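**Trusine opens parcel locker network to independent couriers in October**

Trusine, the parcel locker operator, will open its network to small and independent courier companies from October. Until now the lockers could be used only by carriers with a yearly volume contract. Under the new plan, called Trusine Arar, a courier company with as few as two riders can book locker space by the day and pay for each parcel it leaves.

The network has 78 locker sites, most of them next to grocery stores, gas stations and tram stops. All of them will accept Arar bookings from the first day, except the sites inside office buildings, where the agreement of the building owner is still needed.

"Small couriers have asked us for this since we placed our first lockers," said Veronika Vincze, managing director of Trusine. "They lose many hours on second and third delivery attempts. A big carrier can carry this cost, but for a company with five people it decides if the month is good or bad."

Three courier companies tested the service during the summer. One of them was Hegedűs, a family business which delivers mostly spare parts and medical supplies. Its riders used the lockers for evening parcels, when many customers were not at home.

"At first my riders did not like it, because the booking screen was slow and they had to type the parcel number two times," said Ottó Kelemen, operations manager at Hegedűs. "This was repaired in the second month. Now they ask me in the morning which lockers we have for the day." 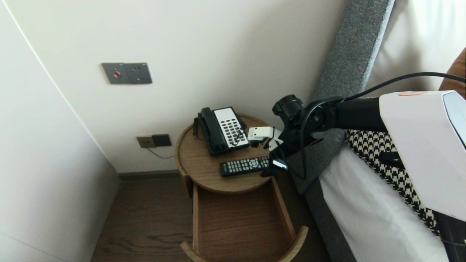 Does a courier company need to buy special scanners to use the lockers? Any phone with a camera and the free Trusine rider app is enough, and companies that already have their own scanners can connect them later.

Booking for the next day closes at 10 p.m. A company can cancel a compartment without a fee until the first parcel is placed in it. Recipients get a code by text message and have two days to collect. After this time the parcel goes back to the courier, or it can stay longer for an extra daily charge – the courier chooses this in the account settings.

The booking software was made together with Uvwood, a developer of routing tools for city delivery. Janaína Fagundes, product lead at Uvwood, said that the two teams had to rethink how free space is shown. "The old system was planned for weekly contracts. For daily booking the numbers must be correct every minute, also when a customer is late with the pickup."

Companies that want to join can register now on the Trusine website. They must have a valid courier license and parcel insurance. Trusine expects to check each application in roughly five working days. Existing contract customers keep their reserved compartments and their current prices.

**Press contact:** Irén Virág, Trusine communications office. Interviews with Veronika Vincze are possible in English and Hungarian, every day except Friday.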